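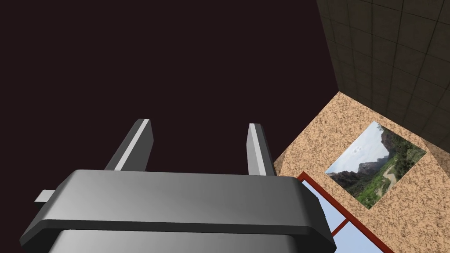 Fig. 1. Gripper with two parallel fingers, computer rendering.

Home | Modules | Handouts | Reading lists | Contact

Public Health and Government: Handout for Session 3
Reading an official briefing: the Grendar water notice
July 11, 2025

Read this before the seminar and bring the printed copies of the briefing papers. These notes don't replace them. They also don't tell you what to conclude, though you will see quickly enough where my doubts lie.

Background

The Grendar district authority issued a boil-water notice after routine samples from the Plundach treatment works came back with bacteria in them. The notice covered "up to 3000 households". It was read out at a press briefing, repeated on local radio and put on the authority's website the same evening. Local papers ran it more or less word for word. A later briefing announced that the notice was lifted, that the public had "responded magnificently" and that the system had worked.

Did it? We are going to be slow about answering that. The papers we have come almost entirely from the body whose work is being judged.

"Up to"

Start with the number. "Up to 3000 households" sounds like a measurement, but it is a ceiling. Any smaller figure fits under it. The map attached to the notice shows a shaded area with a soft edge, and the streets along that edge aren't listed anywhere. If you lived on one of them, you had to guess whether your tap was inside the line.

Ask what use the figure was and to whom. A reporter needs a number for the headline. A parent making up a bottle of formula needs a street name. The briefing gave the first and left the second to a phone line, and we have no record of how long callers waited.

2718 tests

The closing briefing says that 2718 tests were carried out "across the network". This is the figure most often quoted afterwards, usually as proof of how thorough the response was. Before you accept it, look for the following in the papers:

- whether a test means one bottle of water or one thing measured in it (a single bottle may be checked for several things)
- where the samples were taken, and whether the Lillutell end of the network got its share
- how many failed
- whether repeat samples at the same tap are counted each time

I have read the papers more than once and can find a clear answer to only the last of these. Repeats are counted. That doesn't make the figure false. It does mean you can't treat it as that many separate taps, as most of the press coverage did.
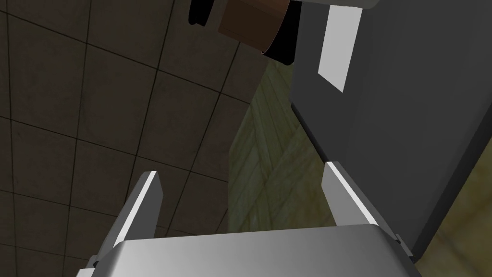
Fig. 2. Rendered gripper seen from behind the palm.

The independent review

The authority asked Isaksson, a consultancy, for a review. The briefing calls it independent. Isaksson was chosen by the authority, paid by the authority and given its terms of reference by the authority, and the terms leave out the question of why the fault at Plundach wasn't caught earlier. None of this shows that the reviewers did poor work. The section on staffing is careful and rather critical. But "independent" is being asked to do a lot here, and you should say in your own essays exactly what you mean by the word when you use it.

Note too that the summary is kinder than the main report. The summary speaks of "opportunities to strengthen alarm handling". The body of the report says an alarm was silenced and the reason wasn't written down. Journalists working to a deadline read summaries. So do councillors. Read the report.

Praise for the public

Officials often thank people for following advice. It is polite, and it may even help next time. As evidence it is close to worthless. The authority didn't ask households whether they had boiled their water, and the shops' bottled water sales, which are sometimes used as a rough guide, were not collected. The claim that people complied rests on the fact that few illnesses were reported. Few illnesses might also mean that the contamination was slight, or that people with an upset stomach stayed at home and told no doctor. The papers can't separate these.

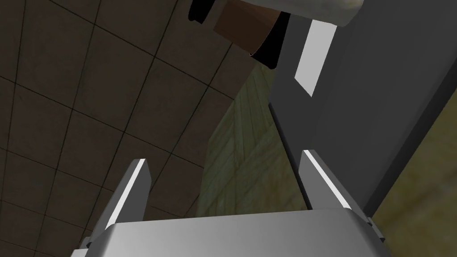
The same problem turns up in nearly every briefing we study on this module. Something bad was feared, advice was given, the bad thing mostly didn't come, and the advice gets the credit. Sometimes it deserves it. You need a comparison to know, and Grendar offers only a weak one: Lillutell received the notice later than the rest of the district. The two areas differ in age and in housing, so be careful how hard you lean on it.

What a fair critic should grant

Briefings are put together fast by tired people with half the facts. Waiting for certainty before warning anyone would be worse. My complaint is mainly with the closing statement, written when there was time to check, and with those who went on quoting it.

For the seminar

Pick one sentence from the closing briefing and rewrite it so that it claims only what the papers support. Keep it short enough to be read aloud on the radio. Bring both versions. We will compare them in pairs and then look at the Isaksson terms of reference together.

The essay is due in August. Quote the report by paragraph number, as the page numbers differ between the printed and online copies.

Filed under: Handouts, Government and the press, Public health

Recent handouts
Session 2: Who speaks at a press conference?
Session 1: What counts as an emergency
Reading a set of minutes
Essay guidance and marking notes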